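Tagged: robot arms, training data, sorting, beginners

How varied should my sorting examples be?

Hello all, and happy new year to everyone here. I've been gathering examples so our two arms can learn to pick small electronic bits out of a steel tray and put them in the right yellow bin. I have 316 runs saved so far and it does nicely on the round red boards, but it makes a terrible muddle of anything with wires. Should I carry on as I am, or change how I lay things out? I'd hate to do another month of it and find I'd been wasting my time!

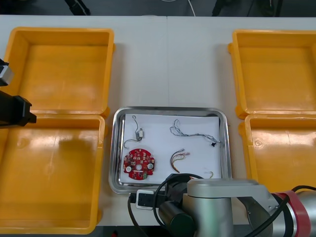

Last changed by poster: 5 January 2018

I've been putting a few parts on the white paper each time, usually with the wire bundles kept well apart. Any advice very gratefully received.

3 comments

Ollgate
Welcome, and don't lose heart, wires are a pain for all of us. We had 2319 runs at the end of our first go and I'm sorry to say a good many were nearly the same run over and over, because I'm a creature of habit and always put the board down in the same corner. What helped was tipping the parts in any old how and leaving them where they fell. Take hold of the bundles in different places too, sometimes by the plug and sometimes by the loose middle, so it sees what the thing looks like when it droops.

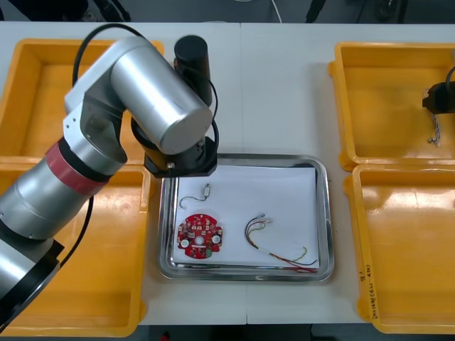 I'd also save the runs where you drop something and have to go back for it (mark them as such, mind, or you'll never find them again). Ours only began to cope with dangling wires once we'd put a decent number of those in. And do write down which bin is meant for what before you start, as I changed my mind halfway through and had 1860 labels to check by hand, which was a very dull week and a lot of tea.

Shared 6 times

Drinby
more runs. 316 isn't much

Bondura
I agree with Ollgate on most of it, though I'd keep the paper in the tray, as bare steel gave us no end of bother with glare. Try moving your lamp between batches as well.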